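Progress report, July
Trí Đồng, Bindora project

The work this period was on the key ring task, the second of the two tasks in the plan. The aim is for the arms to learn to handle split rings and keys together with a holed ring plate, from demonstrations given by a person by remote control. No part of the motion is scripted. An operator moves a pair of small leader arms and the robot arms copy them while the cameras and joint positions are recorded.

We have now recorded 2,236 demonstrations across both tasks, and the target for this phase has been met. The key ring task took longer per recording than we planned for. Split rings are thin and springy, and a grip that is slightly off sends the ring sideways. Operators needed a full day of practice before their recordings were worth keeping - we had allowed a morning.
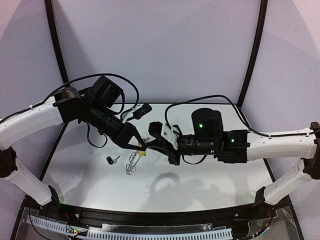
The practice time has been added to the schedule for the next phase. We also shortened the recording shifts. By mid-afternoon the operators were closing the grippers too early and having to reopen them, and those hesitations end up in the training data. Shifts now stop at 2 and the rest of the day goes to review. Review is done by one person who did not make the recording, and anything with a long pause or a dropped part is marked and set aside.

The wrist cameras were remounted at the start of the period after Herrera pointed out that the old angle hid the fingertips during the final approach. All recordings made before the change are stored separately and will not be mixed with the new ones. 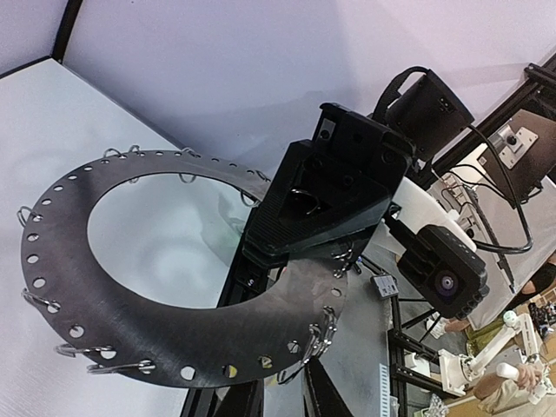 Operator position was the other open item from the last report. We tried seating operators behind a screen, working from the camera views only, and the recordings were slow and uneven. They now work next to the table. The leader arm is close enough that its handle, with the operator's hand on it, shows up in the wrist camera view past the edge of the table. For training we crop that corner so the model does not pick up cues from the hand. The crop is applied when the files are loaded, so the originals are unchanged.

A first model was trained on the key ring recordings and is being tested this week. Early runs show that it reaches for the plate with confidence and is weaker at passing a part from one gripper to the other. We expect more handover recordings to help, and 13 short sessions have been set aside for them.

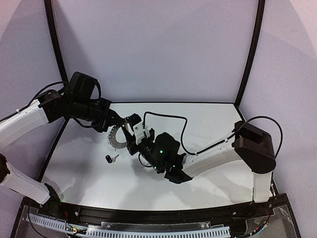 Omo, after reading a draft of this report, asked that the handover sessions include failed grips followed by a recovery, on the grounds that a model shown only clean passes has no idea what to do after a bad one. We agree, and 2 of the sessions will be given over to recoveries.

Spending is in line with the budget apart from replacement fingertips, where we have used 17 sets. The Berkura order should cover us through the end of the phase. The next review call is on Wednesday, and the test results will be sent ahead of it.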